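Skoraden Store Notes: Woven Baskets on Pale Surfaces

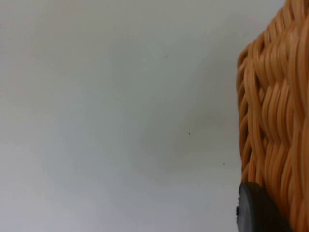 Page last changed 12/13/25

Print this item | E-mail this item

The change from lidded tubs to woven baskets at the Prevthorpe store began in August and now covers the linen shelves, the mending bench and the front counter. A few members have asked how the baskets should be cleaned and where they may stand. The notes that follow replace the half page in the old handbook.

Material. The caramel-coloured baskets have a glossy, tight weave that looks like a plastic or coated strand, and we treat it as such. Natural cane needs different care. The Athumani baskets on the top shelf are cane and should be left to Frans Claeys, who looks after them separately.

Cleaning. Grit collects in the gaps between strands, where the colour is darker and harder to judge by eye. Use the soft brush first, along the line of the strands, then a damp cloth. Do not brush across the weave. One capful of the Prernier cleaner to 2000 mL of water is enough for a full shelf of baskets. For a single basket use 1000 mL and half a capful. Stronger mixes leave a film that dulls the gloss. Stand the basket upside down on the rack overnight and do not put it near the heater.

Surfaces. Small dark specks show up readily on pale grey, like the few near the basket at the top of this item. They may be dust or debris, or they may be blemishes in the surface itself. Wipe once with a dry cloth. If a speck stays, leave it and write the position in the bench log. Scouring pads are not to be used on any of the grey surfaces - the matte finish polishes up in patches and cannot be brought back.

Handling. Lift from underneath with both hands. Pulling on the side of a basket opens the weave, and a strand that has sprung out will catch on knitwear. Sprung strands can be tucked back with the blunt bodkin kept in the mending drawer. Do not trim them.

Labels. Tie-on tags only. Adhesive labels do not hold on the curved strands and leave residue in the gaps. Blank tags are stock item 1536, and there are 67 left in the box under the counter. The next order goes in when the box is down to one bundle.

Corrections to these notes go to Frans Claeys at the Prevthorpe counter.

Print this item | E-mail this item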